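Hi Hrefna, quick one from me for November on the Polldale lobby.

We've got 400 of the Bundgaard slots loading properly now, and the jackpot ticker has finally stopped freezing (hooray!).

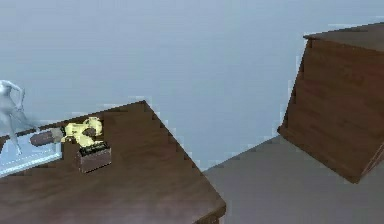
Steinar's still chasing Histholm about the licence paperwork, so table games stay greyed out for players until he hears back. 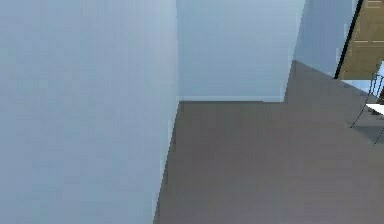
Spend is 2,272 against this month's budget, mostly Tadeo's testing hours. I'd love your okay on another 200 for the bonus page colours.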